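Two-armed cell at Skirkimau gets its January service

15 January 2019

I spent most of this morning in the Climik workshop at Skirkimau, where the two-armed packing cell is having its first proper service since it went in last June. It has done 1352 hours since then, which is a fair old stint for something that spends its days fiddling with pots and tubs, and I'd been itching to see it with the covers off.

The grippers were the main job. The fingers on both arms had picked up a bit of play, so the mounting screws came out, got a clean and went back in with fresh thread lock. There are 22 of them across the pair, and one was so chewed up that it needed a new bit before it would shift (much muttering, and a late tea break). After that the arms had to be taught their positions all over again - slow work, nudging each one up to a part a hair at a time and saving the point.

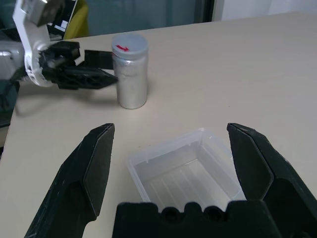

Lining up on the tub and canister at Skirkimau, seen from behind one gripper's fingers.

I'd always assumed you could just bolt the fingers back on and press go! No such luck. A small shift at the wrist turns into a much bigger one at the tip, and a thin plastic rim doesn't forgive that. The clear tubs are the fussy ones, I was told, and the metal canisters are a doddle by comparison.

The wrist cables on one arm are being swapped too, but the new set is still on its way from Gyamfi, so the old ones stay on for now with a reduced speed limit. The cell should be back on the Eltotport line in nine days if the parts turn up. I'm hoping to pop back for the restart.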